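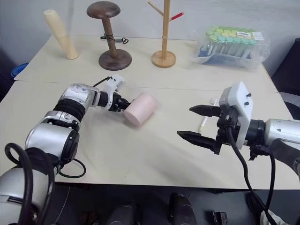

The mug tree leans. That was my complaint on the first day and it is still my complaint after three rounds of being told it doesn't. I bought it from Nuvbridge along with the dark brown hat stand, same order, same box, and the two could not be more different in how they were made. They are both up at the back of the table on the cream paper, the hat stand with its mushroom top and heavy round base, and the mug tree to the right of it in the lighter wood, with the short angled pegs and the red-tipped one sticking out near the top. I'd ask whoever picks this up to look at the two bases before sending me the care leaflet again.

Ticket status: Reopened by customer
Product: Jullden mug tree, light wood
Category: Stability / wobble
Opened by: Ghazal Sharifi

Customer, first message
Post is not straight in the base. With no mugs on it I can live with it. With 2 mugs on the same side it tips when I brush past. I have not dropped it or modified it. I would like a new base or my money back, and I don't much mind which.

Support reply
Thank you for reaching out! A small amount of movement is normal in natural wood products. Please make sure your mug tree is placed on a level surface and that mugs are spread evenly between the pegs.

Customer
The table is level. I put a spirit level on it both ways and then turned the mug tree a quarter turn at a time. The lean turns with the tree. If the table were the problem the lean would stay put. As for "natural wood", the hat stand is natural wood too and it stands up fine.

Support reply
We recommend tightening the post by hand, clockwise, until snug. Do not use tools. If it loosens again, remove the post, wipe the thread with a dry cloth and repeat.

Customer log, tried in this order

1. Tightened by hand. Firm for one evening. Loose by breakfast.

2. Took the post out, wiped the thread, put it back. The cloth came away clean, so I doubt dust was ever the trouble. No change.

3. Felt pads under the base, the Swanson ones from the hardware store. They stopped it scratching and did nothing for the lean. I didn't expect them to, but the second email suggested pads, so there it is, done.

4. One wrap of plumber's tape on the thread. Best result so far. The post stays tight now. It stays tight at an angle.

That last one tells me something. The loose thread and the lean look like separate faults, and I think the hole was drilled crooked. I can't prove it without cutting the base open and I am not going to do that to something I'm trying to return.

Support reply
We're glad the tape has resolved the issue. We will now close this ticket.

Customer, reopening
It has not resolved the issue, please read step 4 again. Also, your page says the Jullden holds 8 mugs. I'd like to know what size of mug that was worked out with, because mine are ordinary coffee mugs and I get to 4 before the handles start fighting each other. I'm not claiming on that. I only mention it because I'm now reading the rest of the page with one eyebrow up.

Support reply
Would you be open to a discount on the Bomside mug tree as an alternative?

Customer
Is it the same base? From the product page it looks like the same base in a different stain. If it comes out of the same drill jig I don't want it at any price. Please ask someone who has one in front of them to stand it next to a door frame and look.

Support reply
We have passed your question to our product team. Please allow 3 working days.

Customer, Wednesday
The 3 working days were up yesterday. I've measured in the meantime, holding a square against the base: the top of the post is off by about a quarter inch. The red-tipped peg is on the side it leans away from, so I tried hanging one mug there as a counterweight. It tips less. I don't consider that a repair, and I'd rather not have to remember which peg to load first every time I empty the dishwasher.

What I'm asking for, again: a replacement base checked for straightness before it's mailed, or a refund on the mug tree only. I'm keeping the hat stand.

Ticket status: Waiting on product team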